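Yellow bookshelf splits readers at Pomville

A small yellow bookshelf has become the most argued-over piece of furniture in Pomville, a distinction it takes from the hall's folding piano stool, which held the title for nine years.

The shelf is the centrepiece of the Chinese reading corner at the Nelilton community rooms, where 193 donated books are being sorted before the corner opens in December. The shelf will hold nothing like 193 books. It has two boards, one pink and one blue, and side panels of different heights, and it was chosen, according to organiser Paraschiva Neagu, "by people who liked the colour".
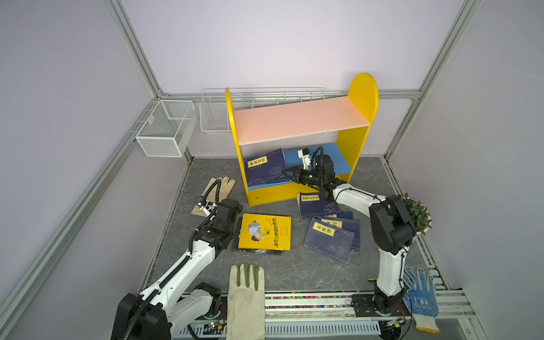

The rest of the collection will go into cupboards and be rotated through, a few titles at a time. That has left the sorters with the delicate job of deciding who gets the first turn, and opinions were firm well before the kettle boiled.

Emanuel Ene, who learned to read Chinese in his fifties and mentions it, wants the lower board kept for the classics. Ecaterina Onu wants it kept for children, on the grounds that they are the only ones short enough to see it.

Her candidate is a paperback whose title translates as The Dad in the Pocket. The cover has a spiky-haired boy dangling a very small man on a string, and a line boasting that the book has been a classic seller for nearly twenty years.

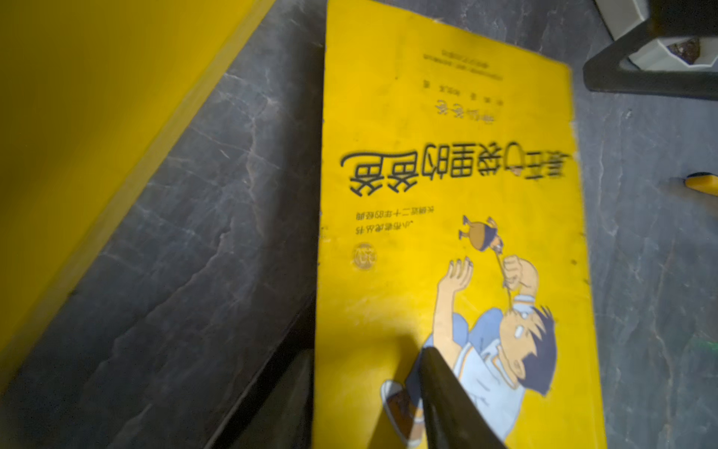

The children's contender, with its tiny man on a string. The edges have seen some wear.

"Any kid would pick that up," Onu said. "I picked it up, and I'm supposed to be labelling."

Ene's side is backing Han Feizi, the Warring States thinker with strong views on how rulers should run things. Ene has strong views on how reading corners should run things, and the two appear to get along. He has offered to give a talk on the book at the opening. The offer has been noted.
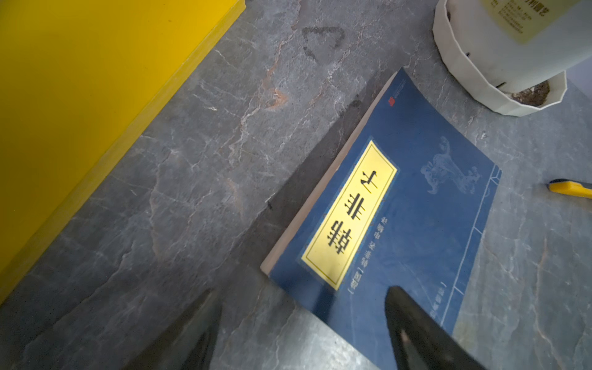
Han Feizi in navy blue, yellow label and all. It is the thicker sort of read.

Neagu has proposed a compromise: classics at the left end of the blue board, children's books at the right, and the pink board left for whatever the borrowers bring back. Onu has asked for the halfway point to be marked with tape. Ene considers tape undignified.

Borrowers will be able to take two books at a time, with no late fees for the first month. The rooms have set aside $300 for more titles, and Neagu would be pleased to hear from anyone with picture books in good condition. She has enough dictionaries.

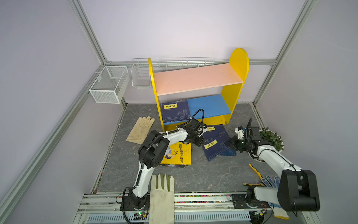
Navy volumes and the yellow paperback on the floor, with one dark book already standing on the blue board.

Sorting continues in the mornings from 10 a.m. New helpers are welcome and will be asked for their position on the tape.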